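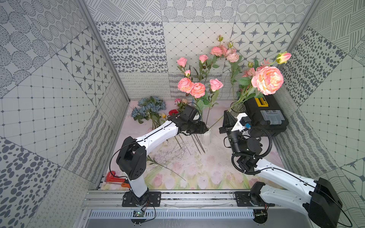
Photo: Kobori

Home and Garden > Flowers and gifts

Are flower subscriptions ever worth the money?

draughty_hallway

I've been given a voucher for Zusano, one of those firms that posts you a flat box of stems through the letterbox every fortnight. The voucher covers the first two boxes and then it rolls on to a paid plan unless you cancel. I've had the first box and it was fine. Bit small. Lots of tissue paper.

I sat down and worked out what the paid plan would cost me for a full year and it came to £418 with the postage, which is printed in pale grey under the big friendly price. For that I could buy a decent second-hand bike. The website says the stems are "cut to order" and last longer than shop flowers, but I can't find anything that says what shop flowers they were compared with, or who did the comparing, or in what sort of room. My hall is cold and my kitchen is hot, so I'd guess it matters.

My partner says I'm being miserable and that the point is having something nice turn up. Fair enough, but you can get something nice from the stall outside the station.

Has anyone kept one of these going past the free bit? And do they really last, or do they just arrive in bud so the clock starts later? Also is it hard to cancel? I've seen mixed things.

saltmarsh_view

I kept one up for a year with a different company, Lolport, so take this as being about the type of thing and not your exact firm.

On lasting longer: you've more or less answered it yourself. Mine came in tight bud, so they had days of looking like asparagus before they looked like flowers. If you count from the doorstep they do very well. If you count from when they're open and worth looking at, I saw no difference from the supermarket ones, and I had both on the same windowsill more than once. Lilies were the exception and did go on for ages, but lilies always do.

The other claim I'd ignore is the one about the sachets. Every firm says its own flower food is special. I ran out and went over to changing the water and trimming the ends, and couldn't tell. I won't swear it makes no difference at all - I wasn't running a laboratory - but I wouldn't pay extra for it. Same goes for the copper coin, the aspirin and the splash of lemonade, all of which my family believes in and none of which has ever rescued a tulip in my house.

What helps, as far as I can tell:

Wash the vase properly, with washing-up liquid and a brush. A rinse doesn't shift the slime.
Take off any leaf that would sit under the water.
Keep them away from the fruit bowl and the radiator.
Use a narrower vase than you think. 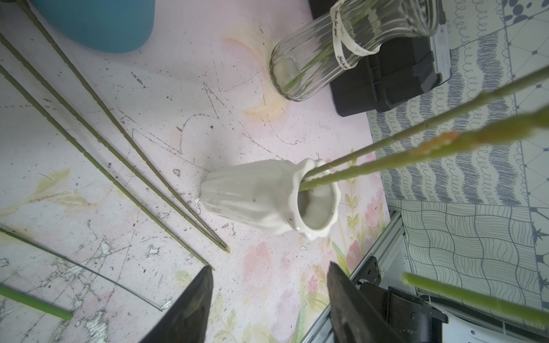 Reading time: 5 minutes

That last one is where the letterbox boxes catch you out. The photos on the website show a great fat bunch. What you get is a modest handful, and in a wide vase it all slumps to one side. I use a white one with fluted sides and a wavy rim that pinches in a bit at the neck, and it's kinder to a thin bunch. A couple of stems still lean on one side of it and leave half the opening bare, so don't expect miracles.

Cancelling was easy enough but you have to do it before the cut-off for the next box, and the cut-off was earlier than I'd assumed. I paid for one I didn't want. Put the date on the calendar now, while you're thinking about it.

Would I do it again? For somebody else, maybe, as a present with an end date. For myself, no. The stall by the station gets my vote too.

pegbag76

Just get fake ones. Mine are from Mutent and they've been on the landing since April. No water.

draughty_hallway

Thanks both. I did look at fake ones but they seem to collect dust and I already have enough of that. £41 for a bunch of pretend peonies as well, in the one shop I tried, so I'm not sure it's the bargain people make out.

I checked my account and the cut-off for the third box is midnight tonight. It wasn't in the email. I've cancelled, and it took five screens, one of which offered me a discount I'd have liked to be shown at the start. Still waiting for the confirmation, so I'll leave this open until it turns up.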